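Looking after the Umeck two-arm cell: questions we keep getting

Page kept by Brittany Lavoie, Evard workshop. Last changed in February.

Does it really need checking every morning?
The Umeck handbook says so. I was doubtful, and I still think half the handbook's list is padding. Finger play, cable run and camera mounts are worth doing daily. The rest can wait for the 30-hour check.

How do I check the fingers?
Power the arms down first. Take each finger near the tip and try to rock it sideways. If it moves at all, nip up the screws in the white housing and try again. Don't lean on the driver. The screws go into plastic, and we've already stripped one.

The supplier says the fingers last 500 hours. Do they?
I wouldn't plan around it. We swapped our first pair at 300, when the tips had started letting go of thin cloth. The Rattanakul sales sheet gives a higher figure still, with no word on what the fingers were gripping at the time. Look at the tips and ignore the number.

Where should the thin black cables go?
Leave enough slack for the wrist to turn all the way both ways, and no more. A tight cable pulls at the teal connector, and you get a picture that drops out once an hour and drives everyone mad. Before you order a new camera, reseat the plug. Three "dead" cameras have come to my bench and two were fine.

There's a green light on. Does that mean it's all right?
I'd take it to mean there's power. It tells you nothing about whether the fingers are straight or the camera is pointing where it was last week.

Do I have to recalibrate after changing a finger?
Yes. Hekari's set-up tool offers a "quick match" that claims to skip it. We tried that, and the left arm closed short of the cloth until Dzintra Pētersons ran the full routine. Allow a good part of the morning.

What's error 786?
Wrist joint over its limit, according to the manual. In our cell it has mostly been a cable caught under the arm. Free the cable, restart, and only then believe the manual.

Can I use any surface for the test pick?
Use the one the cell will work on. A hard bench flatters the grip. Padded fabric gives under the fingers, so a height that was fine on the bench can be wrong there. Set one garment down, open both grippers and start with the arm nearest to it.

Will the new software sort out the missed picks?
I've been told that about every version so far. Check the screws.

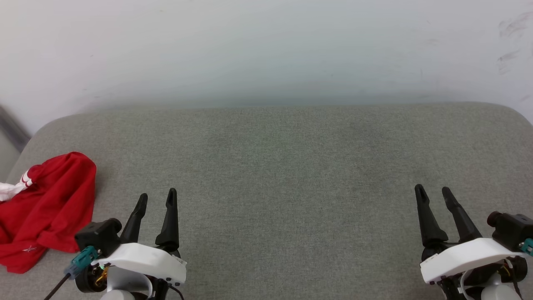 Both grippers open over the grey padded surface, red garment on the left.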